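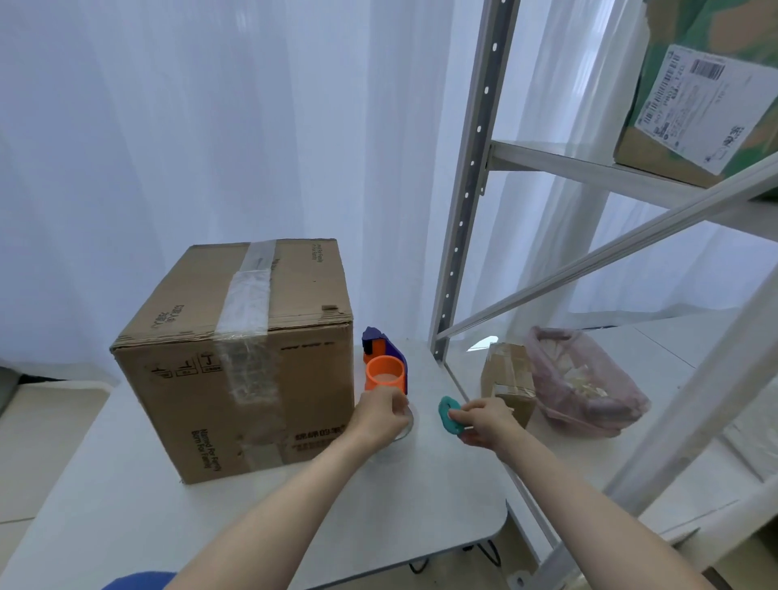 NUSTUM TO PUBLISH THE FIRST FULL LIFE OF THE NOVELIST IRANCE

New biography by Catalina Ledesma comes out in June

Last updated: June

The publishing house Nustum is glad to announce the publication of "The House at Tondow: A Life of Irance" by Catalina Ledesma. It is the first complete biography of the writer who signed all her novels with the single name Irance, and who was read widely in her own time and then almost completely left out of the histories of the novel. The book will be in bookstores in June, in hardcover and as an electronic book.

Readers who know Irance today know her usually from one novel, "The Salt Road," which stayed in print in cheap school editions long after the other books had disappeared. The same short note on the author was printed in every one of these editions. It said that she was a doctor's daughter, that she lived alone in the village of Tondow, and that she burned her papers shortly before her death. Ledesma shows in her first chapters that the doctor was her uncle, that the house in Tondow was for most of the time full of relatives and paying guests, and that a large part of the papers was never burned.

The biography has its beginning in those papers. More than 300 letters from Irance to her publisher, to her sister and to a small number of other writers are kept in the Malhotra Library, where they were cataloged for many years under the name of the sister's husband. Ledesma found them while she was working on a different subject, a study of how novels were paid for when they appeared in weekly parts. She asked for a folder of contracts and was given a folder of letters.

"I read the first one standing up," says Catalina Ledesma. "It was a complaint about a printer who had changed the name of a horse. There was no signature, only the letter I, but I had read 'The Salt Road' so many times at school that I knew the horse. I sat down and I did not go home until the reading room closed. After this I could not continue with my weekly parts, and my editor has been very patient about it."

The letters are joined by five notebooks, which the family kept and which have been lent to the author for this work. Irance used them for household accounts at the front and for drafts at the back, turning the book upside down when she changed from one to the other. In the middle of the second notebook the two meet on the same page, so that the price of coal runs into a speech of the old ferryman in "The Lower Bridge." Ledesma has dated many of the drafts with the help of the accounts, and in this way she gives a new order to the early novels. "The Lower Bridge," which critics have always treated as a late and tired book, was by this evidence the first that Irance began. She put it away, wrote other things, and finished it when she needed money for the roof.

A LIFE IN THREE PARTS

The biography has 23 chapters and is divided into three parts. The first follows the childhood at the uncle's house, the early reading and the failed attempt to become a teacher. Irance left behind a short memoir of these years, written for a niece and never intended for print, and Ledesma quotes it at length. She also compares it with school records and with the sister's letters, and she says openly where they do not agree. The memoir, for example, describes a hard winter in which the children had no books except a volume of sermons. The uncle's bills from the same winter include a payment to a lending library for novels.

Ledesma does not treat such places as lies. In her opinion Irance was already arranging her childhood in the way she arranged a plot, and the sermons were needed for what came later in the story. The chapter about the memoir was read in an earlier form at a meeting of teachers of literature, where it led to a long and friendly argument on how much a biographer should trust a person who is good at telling stories. 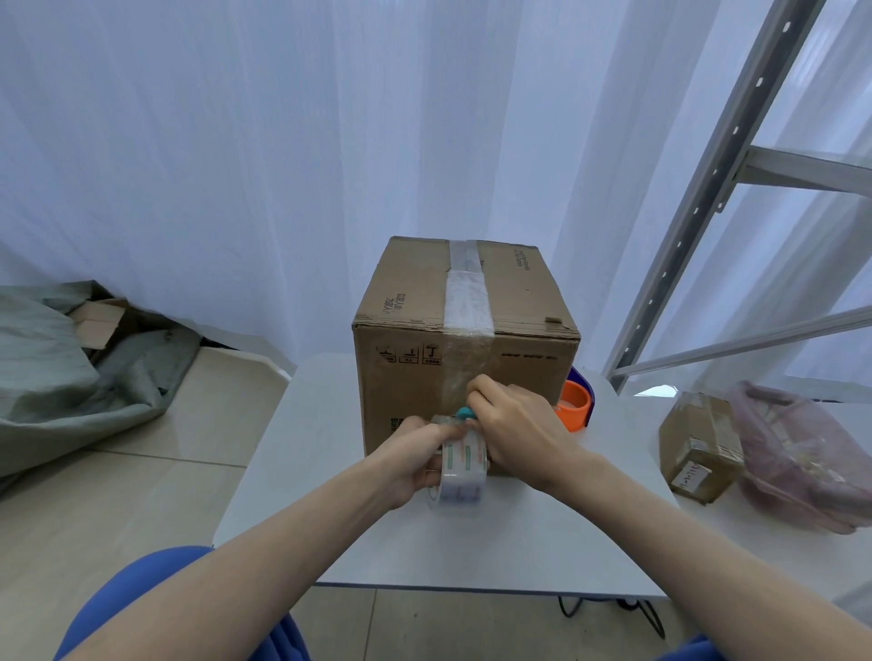 The second part covers the years of success. It deals with the friendships and the quarrels, with the contracts, and with the question why a writer whose books were sold at every railroad station asked that her picture should never be printed. Earlier critics explained this by shyness. The letters give a more practical picture. Irance liked to travel in third class and listen to the conversations of other passengers, and she wrote to her sister that a face which is known hears nothing of interest. Several of these overheard conversations can be followed from the letters into the notebooks and from there into the novels, and Ledesma prints one of them in all its stages.

The part on the contracts will be of interest also to readers who have never opened a novel by Irance. She was careful with money and wrote to her publisher in a tone that is sometimes warm and sometimes very cold, often in the same letter. She refused to sell the rights to her books for a single payment, which was common at the time, and she kept copies of everything. When her publisher's business failed, she was one of the few authors on his list who could show on paper what belonged to her.

The third part is about the last years at Tondow and about the long silence after them. Irance published no new novel in this period, and it was generally believed that she had stopped writing. The notebooks show that she continued nearly to the end, though slowly and with many corrections. An unfinished novel, without a title, takes up most of the last notebook. It tells of a woman who comes back to a village after a long absence and finds that everyone there remembers her differently. Two scenes from it are printed in the appendix of the biography for the first time.

The closing chapter follows the fate of the reputation: the obituaries, the first literary histories, the school editions with their mistaken note, and the slow return of interest among students and translators. Ledesma writes here with some humor about her own copy of "The Salt Road," in which an earlier pupil had underlined every mention of food.

FROM THE PUBLISHER

Nustum publishes literary biography, letters and essays for the general reader. In its biography list the house prefers lives of writers who have been talked about more than they have been studied. The editors of Nustum read the manuscript of "The House at Tondow" in several versions, and the final text is shorter than the first one -- the author took out a chapter about the history of the ferry, with regret, and hopes to publish it in another place.

The notes are printed at the end of the book and not at the foot of the page, so that it can be read without interruption. There is a family tree, a map of Tondow and the surrounding villages as they were in the lifetime of the novelist, and a full list of her works with the dates of first printing as far as they could be established. Spelling in the quoted letters has been left as Irance wrote it, with the exception of a few places where the meaning would otherwise be lost.

A new edition of "The Lower Bridge," with an introduction by Ledesma and with the text checked against the notebooks, is in preparation. The date will be announced later.

ABOUT THE AUTHOR

Catalina Ledesma writes on the history of the novel and on the working lives of writers. She has taught literature to adults in evening classes and has published essays on serial fiction, on literary pen names and on the reading habits of families. "The House at Tondow" is her first biography.

EVENTS AND REVIEW COPIES

Catalina Ledesma will read from the book and answer questions at the Malhotra Library on a Wednesday evening in June. A small selection of the letters will be on display in the reading room on the same evening. Entrance is free, but places should be reserved with the library.

Review copies, in print or electronic form, can be requested from the press office of Nustum. Short extracts are available to newspapers and magazines on request -- please tell us the length you need and the date of your issue. The author is available for interviews in person, by telephone or in writing.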